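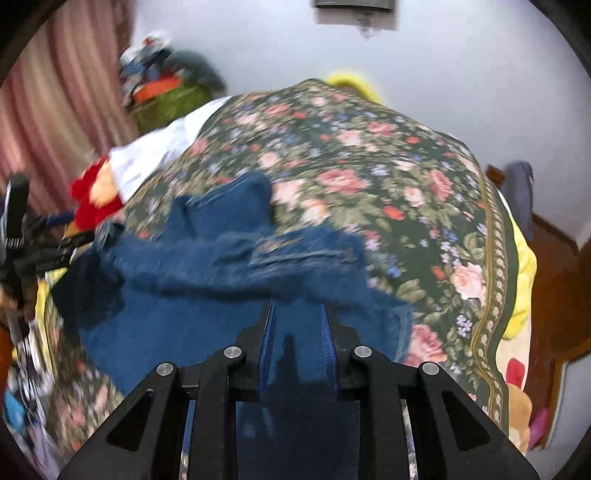

Section 6. Folding Jeans on the Bed

This section covers one pair of adult jeans, folded on a made bed. For shirts see Section 2. For fitted sheets see the appendix, and lower your expectations.

The Laltis Bedroom Guide assumes you own a table for folding. Most people in Astville own a bed with a spread on it, so these steps were rewritten for that. A busy floral spread works as well as a plain one, though small items laid on it are harder to find later. Jeans are not small items.

Before you start

Empty the pockets, all of them, including the little one that has been ornamental since before 1966. Close the zipper and the button. Move toys, pillowcases and spare blankets toward the far side of the bed. They don't need to leave the room.

CAUTION: Do not fold damp denim. The waistband dries last and will smell like a boathouse by the weekend.

Steps

1. Pick the jeans up by the waistband and give them one hard shake. Two if they have spent the night in a heap.

2. Lay them on the spread, front side up, legs pointing toward you. If one leg has gone inside out, fix it now. It won't fix itself in the drawer.

3. Run the flat of your hand down each leg from hip to hem. You are after the big wrinkles only. This is denim and it has no interest in looking pressed.

4. Fold one leg over the other so the side seams meet. The seat will poke out in a point. Tuck the point in.

5. Bring the hems up toward the waistband and stop a hand's width short.

6. Fold again from the bottom, turning the thick edge under. You should have a compact bundle that is more or less square.
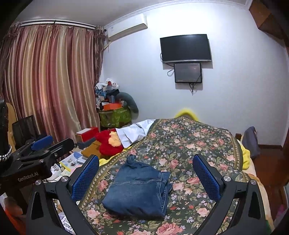
7. Press down in the middle with both palms and count to five. If the bundle springs open, go back to step 5. If it springs open a second time, put something heavy on it and call it folded.

NOTE: A belt loop or a bit of waistband may stick up at the top. You can tuck it in or leave it. The Lotach method (Section 9) insists on tucking, and also on labeling your shelves, so judge for yourself how far you want to go.

NOTE: Soft mattresses swallow the lower folds. Work closer to the edge of the bed, where it tends to be firmer.

Storing

Stand the bundle on its folded edge in a drawer, or stack it flat on a shelf. Stacks of up to 35 pairs have been reported. We suggest stopping well before that, and possibly giving some away.

CAUTION: Do not leave the bundle on the bed "for now." Someone will sit on it, or the cat will.

If it goes wrong

Bundle leans to one side: the seams were not matched in step 4.

Bundle is twice as thick at one end: normal, that's the seat. Alternate ends when stacking.

Bundle has come undone in the drawer: you own a Marty drawer, the shallow kind. See Section 11, revised in May.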